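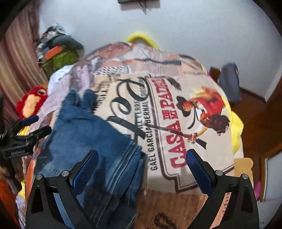

What has the grant been spent on so far?
Mostly on denim. Of the 3000 awarded to the Biltside clothes library, the larger share has gone on jeans and jackets for the lending rail, then on thread, rivets, needles that can cope with a double seam, and the hire of the back room on Wednesday evenings. The rest is set aside for the spring, and Natália Antunes has the receipts in order if you'd like to see them.

Progress since January

We have had such a good few months! The rail now holds 222 pieces, all of them checked, mended where they needed it and labelled with a size that means something (we measure the waist flat and ignore whatever the maker printed). When we applied to Drindlow we promised 60 mended items by this point and hoped we weren't being rash. We passed that well before the end of the winter, and the menders are still asking for more.

Jeans are the slowest to get ready. They arrive in heaps, legs bunched up and pockets full of bus tickets, and each pair has to be opened out and smoothed from waistband to hem before anyone can judge it. Nurhan Kocabaş has taught us to look at the inner thigh first, then the back pocket corners, then the hems. Her folding method is now the house method: one leg over the other, seat tucked in, then in three. A shelf of them done her way looks splendid.

Jackets are more fun. We do the sorting at home on whatever flat surface is biggest, which nearly always means somebody's bed, and spread each one out with the collar at the top so that the yoke, the cuffs and the pocket flaps can all be gone over in one look.

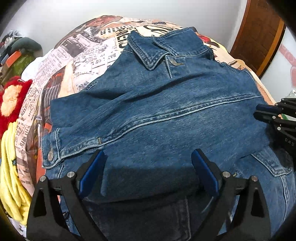 Buttons come next. Metal ones get a firm tug, cuffs included, and any that wobble go on the repair slip along with loose topstitching. Faded patches we leave alone, as borrowers love them and we do too.

Two things have gone less well. The Işık evening had to be moved twice and only got going properly last month, and our labels peel off in the wash. Perihan Akbulut is trying woven tape with laundry pen, and the first batch has held up nicely.

Next we would like to run a buttonhole session, buy a second sewing machine with a stronger motor, and start a children's rail, for which Hanneke Dijkstra has already offered hangers. We'll send the spring figures with the next report. Do come along one evening and borrow a jacket!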